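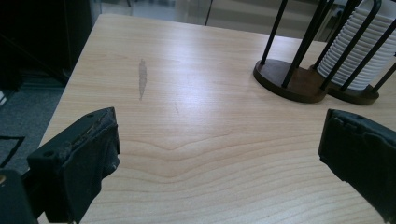 Service Request: Room Booking Panels Show Incorrect Availability

Status: Resolved
Priority: 2
Site: Drandutmont office, second floor
Product: Veseo room booking
Opened: April

Summary

The Drandutmont office reported that door panels for four meeting rooms displayed "Available" while the rooms were reserved in the shared calendar. Staff entered rooms that were in use, and several visitors were sent to the wrong floor. The Zindonberg office uses the same service and did not report the fault.

Initial report

The site contact stated that the problem began after the spring clock change. Bookings made from a desktop calendar appeared on the panels one hour late. Bookings made on the panel itself appeared at the correct time.

Log

09:15 -- Ticket received and assigned to the facilities systems desk. Requester asked to confirm which rooms were affected.

09:40 -- Requester confirmed four rooms, all on the second floor. Panels on the ground floor were correct.

10:20 -- Panel settings reviewed remotely. Two of the four panels were set to a fixed time offset instead of a named time zone. The setting was corrected and both panels were restarted. Both then matched the calendar.

11:05 -- The remaining two panels already had the correct time zone but continued to show the old schedule. Restart had no effect. Case referred to Šimko, the installation contractor.

13:30 -- Šimko advised that the panels were holding stored calendar data and that the room link must be removed and added again. Requester was asked to keep paper schedules on the doors until this was done.

14:10 -- Room link removed and added again on both panels. Schedules loaded correctly after the first refresh.

14:25 -- Test bookings were made from a desktop and from each panel. Start and end times agreed in all cases. Test bookings deleted.

15:00 -- Requester asked whether the table reference in the room record could be updated at the same time. Request accepted -- the finish field now reads "light wood."
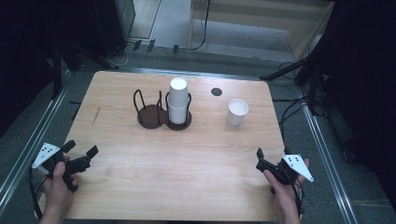 Attachment 2: Table with cup holder.

Resolution

Time zone setting corrected on two panels. Stored calendar data cleared on two panels. No change was made to the shared calendar, and no existing bookings were lost.

Follow-up

The panel refresh interval has been set to 10 minutes at both offices. Sites should report any mismatch that lasts longer than one refresh, giving the room name and the time shown on the panel. The time zone setting will be added to the checklist used when a panel is replaced.

Ticket closed with the agreement of the requester.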